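Slow Hands Teach Better

By Kayode Ogunleye
December 7, 2018

Most of the money in our field goes to the learning side. I think more of it should go to the person holding the controls.

I spent March at Idari recording demonstrations for a pair of arms. We kept 784 of them and threw out 35. The ones we threw out were the obvious failures, where something got dropped or an arm hit the rail. I now believe we threw out the wrong ones. A drop followed by a calm recovery is worth keeping. A fast, showy grasp that works by luck teaches the robot to count on luck.

Lies De Graaf, who ran the sessions, disagreed with me then and still does. Her view is that a clean set is easier to learn from, and for simple jobs she is right. Pushing a block into a slot doesn't need much. Flowers do. A stem bends, leaves catch on each other, and the operator changes plan halfway without noticing.

I also don't accept that guiding an arm by hand is always better than remote control. By hand you feel the weight, but your own body is in the way, and with two arms you run out of hands. Remotely you lose the feel and have to watch closely. For work with two arms I would take the remote setup and pay for longer training.

How much training? Bülent Tekin gave new operators one morning. I would give them a week, and I wouldn't record any of it.

The layout matters too. Tulips, blue flowers and white ones should lie at different angles, some close to the edge, with the cup and the bottle well away from them.
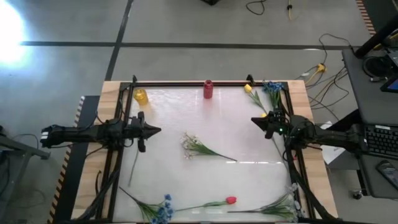 What I would change

Pay operators by the hour and never by the count. Let them stop when they are tired. Write down who recorded what, so that one person's habits can be found later.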